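Skiselton Town Ward: campaign material check before anything goes to print
April 2023. Checked by Gifty Amegashie, acting agent

1. Imprint on every leaflet
Done, at the third attempt. The first named the wrong printer and the second named the right one in a type size suited to ants.

2. Candidate's name spelt correctly
Imrie, one R. Drilance set it with two on the poster and with one on the invoice, so they do know.

3. Photographs cleared for use
Mostly. The one outside the library has a rival councillor in it, waving. Crop or replace.

4. Claims can be backed up
"Saved the Cerkstead bus" to become "spoke in favour of the Cerkstead bus". The candidate is disappointed. The bus still stops at six.

5. Print run matches the delivery list
2667 leaflets ordered. Round 2 is short by 200, and the spare box is in somebody's car. Find out whose.

6. Spending logged
Posters came to £294. Receipt seen and copied. The consultant's lunch has no receipt and is not going in as "strategy".

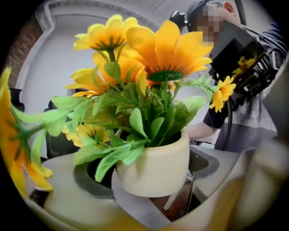 Who signs off a leaflet if the candidate and the consultant disagree?
The agent does, in writing, after reading both sides of it.

7. Old stock removed
Leaflets from last September still in the hall cupboard. They promise a bypass. Pulp them.

Items 3 and 5 open. Recheck before the van is loaded.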